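Dramani garment handling, bench notes
Drornunari workshop, station 6
27 April 2025

Purpose of today: fix a laying-out and folding order for the pleated skirt (Urkau sample, black, knife pleats all the way around) and check that the table surface is good enough to do it on. The November entry on plain skirts is no help here. With a plain skirt the hem can be dragged into line at the end. With pleats, any late drag at the hem opens the last two or three folds and they have to be laid again by hand.

Surface check

Table is the Jolleck top, pale wood grain, rounded corners, 128 cm on the long side. Wiped with a barely damp cloth, then dried with a lint-free one. Ran the back of a hand over the area the skirt will cover, in both directions. No raised grain found. One slightly rough patch near an edge, outside the working area, left alone for now.

Lint and grit matter more with this garment than with the others. Pale specks do not show on the table and show very clearly on black cloth. Dark specks are the reverse: easy to find on the table, lost on the skirt. So check the table for dark and the skirt for light, in that order. There was still a small dark speck near the middle of the top, a little left of center. Could be dust. Note to self to go over the middle again with the dry cloth before each layout, not once per day.

Light falls as a pale band across the middle of the top and washes out the grain there. Grain is easier to read toward the far side. This affects alignment by eye: do not use the grain as a straight reference. It runs in long arcs in places and is not parallel to the edges. Use the near table edge for the hem.

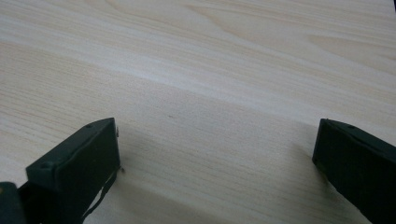 Edges and clearance

Walked the perimeter. Carpet comes right up on the left side. Anything that slides off the top lands on gray pile, which gives up fibers, and the skirt then needs the roller again. Two passes with the roller were needed the last time it happened. Keep the whole layout toward the middle of the table.

Yellow and black striped tape is down on the left, past the carpeted strip next to the table. Leave it where it is. The table has been shifted a few centimeters at some point since the previous entry, so the old distances from tape to table edge are no good and I have struck them out on the layout sheet. Position now goes by the 6 on the carpet, which should be to the left of the table when standing at the near side.

Surface sheen is the same in the middle of the top when looking toward the left edge. Finish is matte and smooth. Pleated cloth moves on it with very little force, good for squaring up, bad for holding a fold while the other side is being brought over.

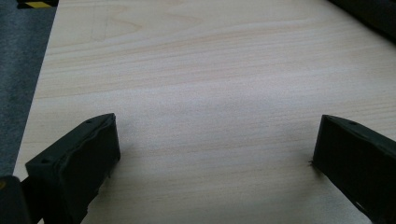
Fig. 2. Left side of the top, with carpet and striped tape beyond.

Tried a cotton sheet under the skirt to get more grip. Not worth it. The sheet wrinkles under the pleats and the wrinkles print through as soon as any pressure is put on. Back to the plain top.

Garment data

Urkau sample, black, narrow waistband, no lining. Fabric weight on the supplier's slip is 109 g per square meter; not verified here, the small scale is out on loan. Pleats are pressed, not stitched down below the waistband. They fan slightly toward the hem, so the skirt lies as a trapezoid and cannot be treated as a rectangle. This was the mistake in the first draft of the procedure, where the side folds were marked parallel to each other. They have to follow the slope of the side pleats.

Skirt was hung by the waistband for 11 minutes before laying out. Shorter hanging times left a twist in the lower part. Longer was not tried.

Layout

Waistband goes to the far side, hem to the near side. Lower it from the waistband end so that the pleats settle in their own direction. Hem reaches the table last. Then take both lower corners of the hem at once, lift a little, and draw gently toward the near edge until the pleats lie closed. Both corners must move together. If one leads, the pleats on that side close and the opposite side opens.

Keep the waistband clear of the round hole near the far right of the top. A narrow band can dip into it and the dip carries down into the pleats below. Also keep the near corners of the skirt away from the small metal brackets at the two near corners of the table. Not a snag so far, but the hem edge is fine enough that it would be.

Do not pull on the corners after the pleats have closed. The tension travels up the side pleats only and the middle stays where it was, leaving the hem curved.
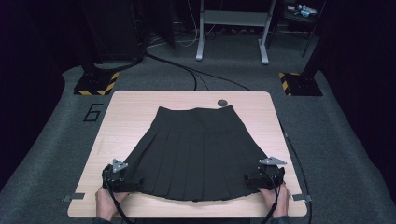 Folding order, draft C

1. Check the hem against the near table edge. Allowed deviation 4 mm at either corner. Outside that, lift both corners and lay again.

2. Press down along the middle with a flat palm, waistband to hem. No sideways motion.

3. Bring the left side over to the center line, folding along a pleat, never across one. Pick the pleat at the waistband and follow the same one down.

4. Same for the right side. The two side edges meet and do not overlap.

5. Fold hem up to meet the waistband. This is the step where the pleats most often spread. A wide ruler laid along the fold line before lifting helps.

6. Turn over only if the packing sheet calls for the waistband underneath.

Draft A had step 5 first. Rejected, the doubled pleats are too springy for the side folds. Draft B used thirds instead of a center line and came out too narrow for the sleeve.

Open items

Rolling from the hem, in place of step 5. Written up by two of the packing sites as kinder to the pleats. Not tested.

Felt pads for the near brackets. Check what is in the drawer before ordering.

Second Urkau skirt, same cut, one size up. Draft C assumes the current sample and the center line method may leave it too wide for the sleeve. Measure the sleeve first, inside dimension, seams excluded.

Rough patch at the table edge: fine abrasive pad, then wipe, then repeat the hand check.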